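Jarnus Supply
Home > Cleaning > Cloths > Large Cloths

Goltar Large Cloth, Black
Item 161
Page last revised January 2020

We sell cloths from four makers and we like perhaps half of what we sell. The Goltar in black is one we held off on for a long time. It is a big, soft, very dark cloth that costs more than a cotton rag, and the maker says things about it that we don't entirely buy. It's now in our regular stock, so here is what we think it is good for and where we would save our money.

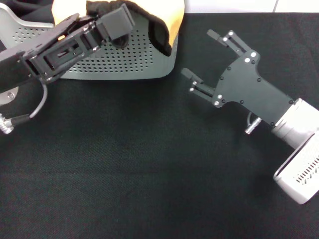 Black cloth in front of a gray perforated panel.
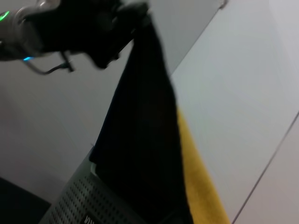

A black cloth tells you nothing about whether it's clean, a customer wrote to us in August, and she wanted to know why anyone would wipe a counter with something that hides the dirt it has just picked up. She had bought one, used it for a week, and sent it back with a page and a half of reasons.

We gave her the refund and we think she has a point. On a white cloth you see coffee, grease and dust and you know when to turn it over. On this one you don't. If you're cleaning up after raw meat or anything else you would worry about, buy the white. Goltar's own leaflet calls black "the hygienic choice for busy rooms," and we have asked twice what is hygienic about it. No answer so far.

What black does well is stay looking presentable. Bike grease, shoe polish, stove soot, mascara, hair color: these will ruin the look of a pale cloth in one go, even if the cloth is still perfectly usable. People throw out stained cloths that have years left in them. Fewer people throw out a black one.

Size and weight

32 by 32 inches before washing. 238 grams per square meter, which puts it in the middle of the range. You can feel the difference from the thin ones sold in multipacks, and it takes longer to dry than they do. Anyone who tells you a heavier cloth dries just as fast is selling something (we are also selling something, but it still doesn't).

It shrinks a little in the first wash, more one way than the other, so it stops being a true square. If you need squares that stack edge to edge on an open shelf, this will annoy you. Fold in thirds and you won't see it.

Lint

The maker says lint free. We say low lint after the third wash, and not before. New out of the bag it leaves dark fuzz on white sinks and on anything pale with a nap. Wash it alone the first time. Wash it with dark things the second time. After that we stopped keeping track.

It also collects lint from everything else, and this is the part the leaflet leaves out. Put it through the washer with a yellow towel and you'll get a black cloth with yellow specks all over it. It's harmless. It does rather spoil the one advantage of the color.

The 2000 washes

Printed on the band: "Good for 2000 washes." Let's do that one slowly. If you wash a cloth twice a week you would get there in a bit over nineteen years. The cloth hasn't been on the market for nineteen years. We asked how the number was reached and were told it came from "accelerated laundering," with no report to go with it. Maybe it's true. We wouldn't choose a cloth on the strength of it, and we have left the claim out of the product details below for that reason.

Our own pair at the packing bench gets washed when someone remembers. The hems are fine. The color on one has gone a bit brown along the folds, probably from being left on a sunny windowsill.

Using it as a cover

A fair number of you buy the large size and never wipe anything with it. It goes over bread dough, over a sewing machine, over a basket of toys when company is coming, under a project on the dining table so the screws don't roll. We think this is the better use for it. It hangs well for its weight and doesn't slide off a rounded edge as easily as a slick polyester one does.

Two cautions. Dark thread and small dark parts vanish on it, so if you're fixing eyeglasses or a watch, put down a light towel. And we would not hang it over a heater, a lamp or anything else that gets hot, whatever you may have seen in a catalog.

Hanging and storing

No loop. Goltar makes a version with a corner loop and doesn't ship it to us. You can pinch a corner over a hook and it will stay there dry, less reliably when it's soaked.

For storage between washes, use something with holes in it. A damp cloth of this thickness in a solid plastic tub will smell by the next day. A perforated bin or an open wire basket works, and so does simply hanging it over the side of one. The Tremen bins we carry are decent and overpriced. If you already own a colander you don't like, use that.

Care

Wash warm with ordinary detergent, less than you think. Skip fabric softener, which makes it push water around instead of taking it up. Tumble low or line dry in the shade. No bleach. You'll get orange blotches.

Ironing is allowed, according to the tag. We can't imagine why you would.

How it compares

Against the Sung Everyday: the Sung is thinner, cheaper, comes in more colors and dries overnight on a rail even in a cold bathroom. For dishes we would take the Sung. It does wear through in the middle sooner if you scrub with it.

Against an old bath towel cut into quarters: the towel wins on price, obviously, and soaks up more. It sheds from the cut edges forever unless you hem it. If you have a sewing machine and a free afternoon, we would honestly not be offended.

Against paper towels: depends on how many you use and who does the laundry at your place. We have seen charts that show you saving a fortune by the end of the year. They leave out the water and the detergent.

Product details

Color: black (yellow and gray listed separately)
Size: 32 x 32 in, unwashed
Weight: 238 g per square meter
Hem: folded and stitched, four sides
Hanging loop: none
Machine wash: yes, warm
Sold: singly or in pairs
Packaging: paper band

Returns

Washed or unwashed, we take them back within a month. Please don't send them damp.

Questions we get

Is it good for glass? Fair. It picks up water quickly and leaves faint streaks that you then have to buff out. A flat-weave glass cloth is cheaper and does this better.

Will the color come off on my counter? It did on the first batch we had, on wet white marble, and it wiped away. We haven't had a complaint about the batches since then. Do the first wash before you find out.

Is the yellow the same cloth? Same maker, same weight, and it feels plusher to most hands. It shows everything. The customer from August has the yellow now and has not written again.

Can I get a discount on a pair? Slightly. It's in the price at checkout.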